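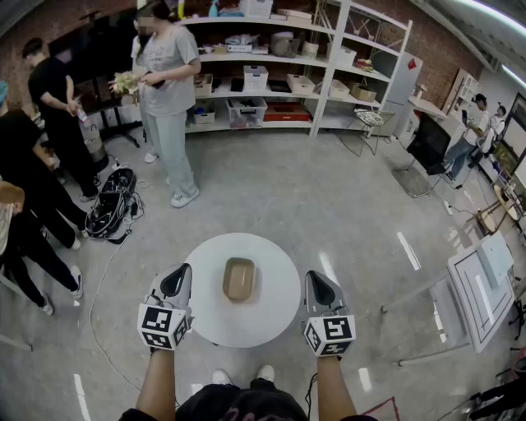
Plovberg round table
Item number 3072
£221 including VAT

The Plovberg is a round table for break rooms, studios and small meeting spaces. It comes as a top and a base in two boxes, and one person can put it together with the hex key supplied. The complete table weighs 20 kg.

The standard top is white with a matt finish. It can be wiped down with a damp cloth and ordinary washing-up liquid. Do not use scouring pads or anything containing bleach, as both will leave dull patches that cannot be polished out. Hot pans and kettles need a mat underneath.

The base has adjusters for uneven floors. Stand the table where it is going to stay, turn each adjuster until it touches the floor, then tighten the bolts under the top once more. Check them again after the first month. Most of the wobbly tables reported to us have needed nothing more than this.

On bare concrete or tile we suggest the felt pads (sold separately). They are not needed on carpet. 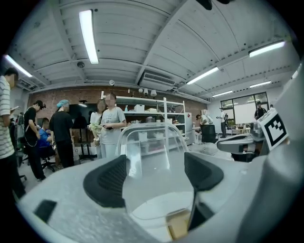

White surface with a tan block in front.

Plovberg goes with the Karness stacking chair and the Eklund stool. The Karness has arms on request, but the arms do not pass under the table, so order it without them if you want the chairs pushed in. The Eklund is the better choice in a narrow room.

Delivery
Tables in white are kept in stock at Kilholm and are sent out on a pallet. Delivery is to the ground floor. Please check both boxes before signing and write any damage on the delivery note. Other colours are made to order and cannot be returned unless faulty.

Orders for schools and offices
There is a lower price for larger orders, and we hold up to 200 tables in white at most times of year. For a quote, write to Farzana Soomro in sales. Questions about spare parts, including replacement tops for older tables, go to Enikő Bozsik. Tables bought before the bolt size changed in February need the older fixing kit, so please give the number printed under the top.

Price checked October 2026.

Related items
Karness stacking chair
Eklund stool, low
Eklund stool, high
Felt pads for Plovberg base
Plovberg fixing kit, older type
Plovberg replacement top, white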